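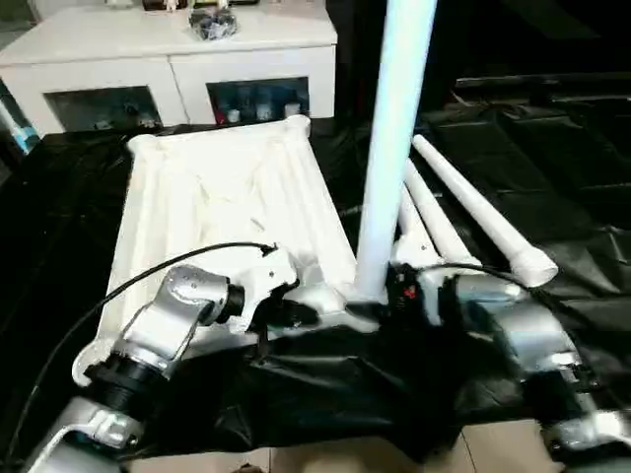 Garnedton library to lend out flat-pack furniture, starting with a table

GARNEDTON - The public library will begin lending plastic furniture kits in January, a plan it says will help residents who need an extra table for a party or a yard sale. Whether many residents want to build one first is another matter.

The kits come from Fedar, a housewares company that has agreed to supply 20 of them at no charge for the first year. The model is called the Ena. It goes together without tools, according to the company, and takes 14 minutes. The leaflet does not say who was timed.
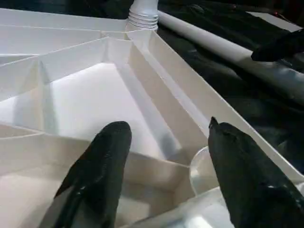
Borrowers may keep a kit for 14 days. The town has set aside $4000 for storage racks and replacement parts, a line in the budget that sits oddly beside the word "free" in the library's own announcement. Asked what share of that would go to lost pieces, the library said it had no estimate. Its board game collection, which has fewer parts and lighter ones, was cut back last spring after too many boxes came home incomplete.

Residents of the Thevar apartments, where the library ran a short trial, gave mixed reports. Several liked the price. Others said the legs were easy enough but that getting everything back in the bag took longer than putting it together, and two households returned their kits unopened. 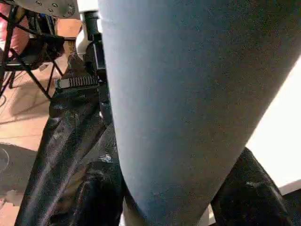 Cleaning is the other open question. Library rules ask that each kit come back wiped down, and staff will check the plastic parts at the desk. Shiny black material shows every speck and smudge, so anyone using it as a ground cover should expect to go over it with a cloth before returning it. The rules list a fee for missing parts and none for dirt, and the library has not said what happens when a borrower skips the wiping.

Fedar has not said what it will charge after the first year. Sign-ups open at 9 a.m. at the front desk, with one kit allowed per library card.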